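Hutetti 映画評コーパス README

ホラー映画のレビュー文を集めたもの。とりあえず公開、細かいとこは後で直す。

中身
レビュー400本、対象作品は21本。子ども時代の恐怖を扱った作品が中心。幽霊屋敷もの、人形もの、あと田舎の寄宿学校もの。スラッシャーは入れてない。
1行1レビュー、UTF-8、タブ区切り。列は id / 作品コード / 本文 / 怖さ / ネタバレ有無。

怖さは0〜100の整数。評者の自己申告そのまま。正規化なし。人によって基準ばらばらなので、平均とる時は注意。
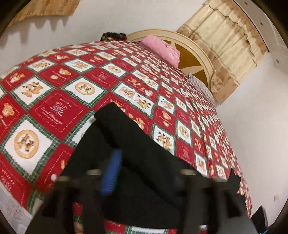

ネタバレ有無は手作業で付けた。結末に触れてたら1、それ以外0。「Isterthorpe」のレビューは迷うのが多かった。中盤の地下室のくだりをネタバレとみるかどうか。今は0にしてある。異論あればissueへ。

既知の問題
・「Heffernan」の6本、本文の改行が消えてる。元データからこう。
・評者名は削除済み。ただし本文中の署名が残ってるかもしれなせん。
・公開時の版とディレクターズカットの区別なし。

更新
11月版で重複を削除。idは振り直してないので欠番あり。古い版と混ぜないこと。

利用
研究、授業はご自由に。本文の転載は不可。引用は短めで。

担当
収集とラベル付け Melaniia Vasylenko
変換スクリプト Gestar
スクリプトは別リポジトリ、READMEはまだ書いてない。

TODO
作品コードの一覧表を付ける
怖さが空欄の行の扱いを決める（今は空文字のまま)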